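I got to Fenbridge early, which never happens, and Rosário Salgado was already waving me over with a mug in each hand. She runs the choir there — 9 seasons now — and I wanted to know how you get a town to sing together when half of it swears it can't.

"Everybody says they're tone deaf," she told me. "I've met maybe two people who were. The rest got told to mouth the words in third grade and believed it!" 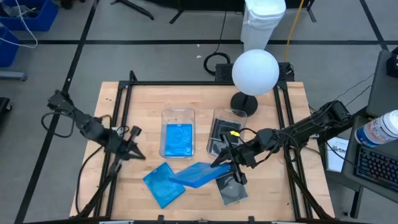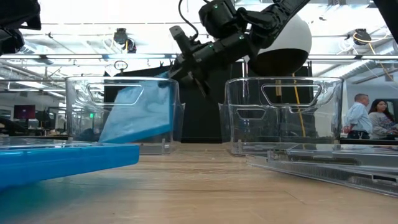
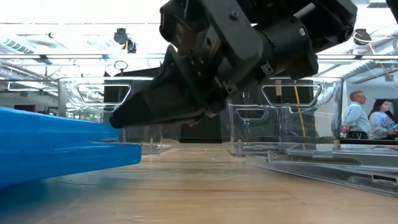

I should say I was one of those kids. Mine was a Christmas concert, and I can still feel my ears going red. Rosário laughed (kindly) and asked me to hum along with her. I did, badly, and then a bit less badly.

Her method is pretty simple. No auditions, no sheet music for the first month, and everyone stands next to somebody different each week. She starts with rounds, then adds a low part, then a high one. "By the time they notice they're singing harmony, it's too late to be scared of it," she said.

Afiq Saragih joined last January after his wife signed him up as a birthday present. He drives a delivery van, and he practices the bass lines between stops with the windows up.

"I thought I'd go once and say thank you and quit," he said. "Then we did this old river song, and the basses have one note they just hold, forever, while everyone else moves around on top. I went home and couldn't sleep. I wanted to do it again."

The big one coming up is a joint concert with the Dernier singers from across the valley. The hall seats 585, and Rosário has never filled it. She's nervous about that, and more nervous about the Dernier tenors, who are apparently very good and know it.

I asked what happens if people crack a high note with all those folks listening.

"They crack it," she said. "I crack one every concert. Afiq, tell her about the spring show."

He would not tell me about the spring show. He did talk me into staying for the warm-up, though, and I stood with the altos and held my part for almost a whole verse.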